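Search this site
Search
Advanced search

4. Placement of network functions at the edge

4.1 Workload and tenants

The platform described in Section 3 was deployed at Girkdale, where one central site and 11 edge sites share a single orchestrator. Each edge site is a small rack with three compute hosts and one switch. The central site holds the image registry, the monitoring database and the orchestrator itself, which we call Dafis. All links between the edge and the center are leased, and their delay is stable during the day but rises in the evening, when household traffic is heaviest.

Three kinds of tenants use the platform. The first kind runs packet functions such as firewalls and address translation. These are small, start quickly and hold a lot of state. The second kind runs video caching. These need disk space more than processor time and can be moved at night with little effect on users. The third kind runs control jobs, in which a program at the edge sends readings to a remote client and takes commands back. For this last group the delay matters more than the throughput, and a short pause during a move is more harmful than a steady small delay.

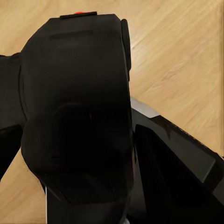 Figure 3. Rendered view: black gripper over a light wood surface.

We treat all three kinds in the same way at the level of the interface. A tenant hands Dafis a description of its functions, the order in which traffic passes through them and a limit on end-to-end delay. The tenant does not name a site. Early versions allowed a preferred site to be given, but most tenants filled in the site nearest their own office, and the placement was worse for everyone as a result. The field was removed in September and has not been put back.

4.2 Placement rule

Dafis places a chain of functions in two steps. In the first step it drops every site that cannot meet the delay limit, using the highest delay measured on each link over the past day. In the second step it ranks the remaining sites by free memory and takes the first one that can hold the whole chain. If no site can hold the whole chain, the chain is split at the point where the least traffic crosses, and the two parts are placed separately.

The rule is simple on purpose. We also tested an exact solver, written by Kamlesh Pandey as part of the Irnen tool set, that looks for the best placement of all chains at once. It gave better packing but wanted to move running functions each time a new chain arrived. Operators at Girkdale did not accept this. A firewall that is moved must have its connection table copied, and during the copy new connections are held back – a cost the solver did not take into account. Adding a penalty for each move brought the solver's answers close to those of the simple rule, at a much longer running time.

A chain that has been placed stays where it is unless a host fails or the tenant changes the description. Dafis keeps no reserve capacity at the edge. When a host fails, its functions are placed again under the same rule, and those that do not fit at any edge site go to the center with a warning to the tenant that the delay limit is not being met.

4.3 Test setup

We replayed 966 placement requests recorded on the live platform against a copy of the orchestrator. The copy used the same site sizes and the same delay measurements. Requests were sent in their original order, with the waiting time between them shortened so that a full run could be finished overnight. Each run was repeated 40 times with different host failures, drawn at random before the run and kept the same for both placement methods.

Functions in the replay were stand-ins that claimed memory and processor time but handled no traffic. We therefore report only on placement, and leave packet loss and throughput to Section 6. The stand-ins were built from the same base image as the tenant functions, so that start times would be comparable. One tenant, Indov, supplied its own images under an agreement that does not let us publish their sizes. Its requests are included in the replay but are left out of any table that lists memory use by function.

4.4 Limits of the test

The recorded requests come from one platform and one group of tenants. A site with many short-lived functions would put more load on the second step of the rule, and we have not tested that case. Delay figures older than one day were not kept, so slow changes on a link over several weeks cannot be seen in the replay.

The authors thank Catrin Skyrme and Lawal Ugwu for access to the request logs, and Lucinda Haddad for checking the failure model.

Contact | Copyright the authors | Back to top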